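Plollen hand-held gripper: a fortnight of folding cloth
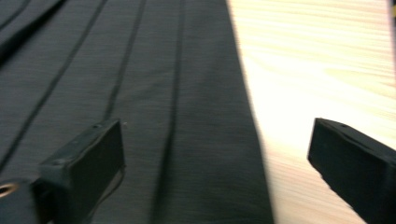
Dark cloth on a pale table, with the edge between the two fingers.

I bought the Plollen to gather folding examples for a small learning model, having been told by the makers that anyone could get good ones on the first evening. I didn't. Of the 137 runs I recorded, I threw away 58, mostly my own clumsy grabs, but a fair few were down to the tool.

The fingers are matte black with flat ends, and they're the best part. They meet squarely and will take a single layer of cloth if you come in low and slow. Come in quickly and the picture smears, so the weave and the edge of the cloth go soft. Plollen's page says blur "adds variety". I'd call it blur.

Bright tables are a nuisance too. Pale wood near a window washes out to almost white, and there is no setting to turn the exposure down by hand. I ended up drawing the curtains.

Sorting is done in Kelix, which comes with it. It took 9 tries to pair and it still loses the name of a run if you rename it twice. Export was fine.

Does the model fold any better? A little, on tea towels. Trousers, no. A new version of Kelix is promised for December and I'll look again then.

Grip: good. Camera: poor in strong light. Software: unfinished. 5 out of 10.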